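Why Is Your Sweatshirt So Snuggly?

Pick up your favorite sweatshirt or fleece top and give it a squeeze. Squishy, right? Now let go and watch it puff back up. There's something hiding in there that you can't see, can't smell and never had to pay for, and it does most of the work of keeping you cozy. It's air!

We're going to find out how cloth catches air, why a pile of clothes makes such great wrinkles, and how to fold a long-sleeved top so the sleeves behave themselves. All you need is a top, a bed and a bit of elbow room.

The warm stuff is you

Clothes don't make heat. (Well, electric ones do, but we'll leave those alone.) A top lying on a bed is the same temperature as the bedroom. The heater is your own body! You're making heat all day long out of the food you eat, and your insides try to stay close to 98 degrees Fahrenheit whether you're building a snowman or lying in a hammock.

The trouble is, heat loves to wander off. It goes from warm things to cool things, so on a chilly September morning it slips right out through your skin and into the air. If that air moves away, cool air takes its place and steals some more. Brrr!

Soft, thick cloth slows the whole thing down. Look very closely at fleece and you'll find a tangle of tiny fibers, like a forest for ants. Air gets in between the fibers and has a hard time getting out again. Your body warms up that trapped air, and then you're wearing a layer of warm air all over you. Thin, flat cloth has much less room for air, which makes it better for summer.

Blankets do the same trick. That's why a fluffy one can be warmer than a heavy one — it's the fluff that counts.

Mountains on the bed

Have you ever dropped a top on your bed and looked at the shape it made? Thick cloth and thin cloth land very differently. A thin T-shirt falls into lots of little sharp creases, and a thick top makes big, round folds like hills.

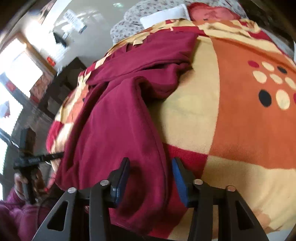
Thick folds in a crumpled magenta top. The blanket below has big squares and plenty of dots.

Scientists who study cloth have a word for the way it hangs and falls: drape. Drape depends on how heavy the cloth is and how easily it bends. Silk bends at the tiniest nudge. Denim puts up a fight. Fleece is somewhere in the middle, soft but chunky, so its folds come out plump.

Try this! Hold a sock by one corner, then a dish towel, then a pair of jeans (ask first if they aren't yours). Look at the bottom edge of each one. How many waves can you find? Draw the shapes on paper and see if a friend can guess which is which.

Nathalie Caron, who teaches sewing at the Ahuja Workshop in Voledstead, plays a game like this with her youngest students. They close their eyes, and she drops something on the table. They have to say "thick" or "thin" from the sound alone! It's harder than you'd think, and towels fool everyone.

Which way is up?

Before you can fold a top, you have to find out which way it's facing. That sounds easy until you meet one with a sleeve flopped over its tummy and everything else in a heap. Here are some clues to hunt for.

Find the neck. It's the curved opening, and it's smaller than the big opening at the bottom. Lots of tops have a little tag there, and it's usually sewn to the back of the neck, on the inside. Look for seams too. Those are the lines where pieces of cloth have been sewn together. If the seams look bumpy with loose threads, your top is inside out!

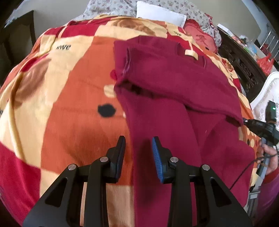 The small cream tag is up by the curved neckline. There's a sleeve folded across the body, and the word "love" on the blanket!

Once you know where the neck is, you know where everything else goes. Sleeves come off the sides near the top. The wide opening is at the other end.

Fold it like a pro

Smooth out your bed first. A flat bed is the best folding table in the house, with loads of room for sleeves.

1. Lay the top face down with the neck pointing away from you. Pat it flat with both hands.
2. Fold one sleeve straight across the back.
3. Fold the other sleeve across on top of it. Now your top is giving itself a hug!
4. Fold in the left side a little, then the right side, so you have a long rectangle.
5. Bring the bottom up to the neck.
6. Fold it in half one more time if your drawer is small.

If a sleeve pops out, tuck it back in and carry on. Thick tops are springy (all that air!) and they don't like to lie flat. Press down gently and you can feel the air whoosh out. Don't worry about squashing it, as the fluff comes back when you shake the top out.

Got a hood? Fold it down onto the back before you start on the sleeves.

The ice cube race

Want to see trapped air at work? Put two ice cubes in two small plastic bags and close them up tight. Wrap one in a thick fleece top and leave the other on a plate. Which one do you think will melt first? Write down your guess, then go and play for 34 minutes and come back to check.

Lots of kids guess that the one in the fleece will melt faster, because fleece is warm. But remember, the fleece isn't making any heat! It slows heat down in both directions, so it also slows the warm room air trying to get in to the ice. The wrapped cube should be the bigger one when you peek.

Now try it with a T-shirt, a towel or a woolly hat and find out which one is the champion ice keeper. Use ice cubes of the same size so the race is fair, and have a cloth ready for the drips!

Contact Mestus Kids | © Mestus Learning Pages | Back to top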